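Brotmont Shared Kitchen
Progress report to the Reltov Fund, second reporting period

What the grant was for

The Reltov Fund agreed to pay for two things at Brotmont: a refit of the small cooking station in the back kitchen, and a first run of the household cooking course that was supposed to fill it. The application promised 16 sessions by the end of December and a switch from throwaway cups to reusable ones. We have been asked to report against those promises in order, so that is how this report is laid out. The short version is that the room is in better shape than the numbers are.

The counter and the cups 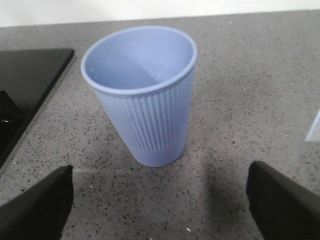

The counter went in during October and it is the part of the refit I have the fewest complaints about. It sits flat against the back wall, it wipes down fast, and the joint along the wall has not opened up. My one doubt is the pattern. Gray stone with black flecks all over it hides crumbs and grit very well, and I am not convinced that a surface which looks clean at all times is a good thing in a teaching kitchen. The ribbed blue cup standing on it is one of the reusable ones we bought from Flanonico. The supplier's pitch was that the ribs give wet hands a better grip. Maybe so. They also give dried batter somewhere to sit, and people on the course have complained about having to go over the outside with a brush.

We bought 200 of them, which was the smallest order we could place at the price in the budget. For a kitchen this size that is far too many, and I said so at the time. Most are still in their boxes on the top shelf of the dry store. If the fund has another grantee who could use them, we would be glad to pass them on.

The cooktop

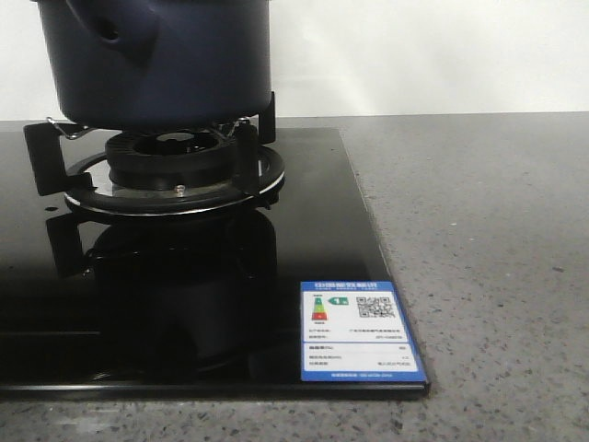 Report prepared by the project coordinator, Brotmont Shared Kitchen

The black glass gas cooktop was the largest single item in the refit, and the one the original application made the biggest claims for. It was going to be faster to clean than the old range and easier for beginners to use. On the first point I would say partly. The glass itself comes up well. The trouble is everything that stands on it: the pan support, the burner cap with its ribbed edge, and the metal ring underneath, which has a small screw at the front that catches the cloth. Cleaning the glass is quick. Cleaning the burner properly means lifting pieces off and remembering how they go back, and after most sessions that has fallen to whoever was last to leave.

On the second point I have no evidence either way. The course leaders like it. None of them has taught a beginner on both the old range and the new cooktop under the same conditions, so I would treat their liking it as an opinion and leave it there.

Installation was handled by Neagu, who came in on budget and about 3 weeks behind schedule. The delay is the main reason the course started late. We have asked for a written note on servicing intervals and are still waiting for it.

Sessions held

We held 8 sessions, half of the number promised. Attendance was steady, but steady at a low level, and I would caution against reading the feedback forms as proof of anything. People who stay to the end of a free cooking class and are then handed a form tend to say nice things. What the forms do not tell us is whether anyone cooks differently at home, which was the stated purpose of the grant.

Measuring without scales
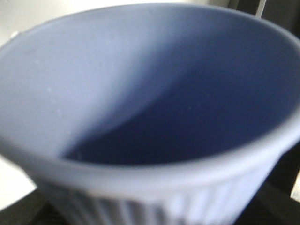

Project coordinator, Brotmont

One thing did come out of the sessions that was not in the plan. Several of the recipes have been rewritten to use the cup as the measure, so that a person with no scales or jug can follow them – one cup of rice to two of water, and so on. The wide mouth makes it easy to scoop with and easy to pour into. The weak point is that there is no fill line, so "one cup" means whatever the person holding it thinks is full. For rice this hardly matters. For baking it does, and the flatbread came out differently at every table. I would not want the recipe sheets sent out more widely until we have settled this, even though there is some enthusiasm for doing it now.

What we are asking for

We would like to carry the remaining sessions over into the next period at no extra cost. The money for them is unspent and has been kept separate. We are not asking for more equipment. There is an argument going around for a second cooktop, and my view is that the first one should be fully booked before anyone prices another.

The servicing note from Neagu will be sent on when we have it, along with the corrected recipe sheets and a plain list of who attended which session.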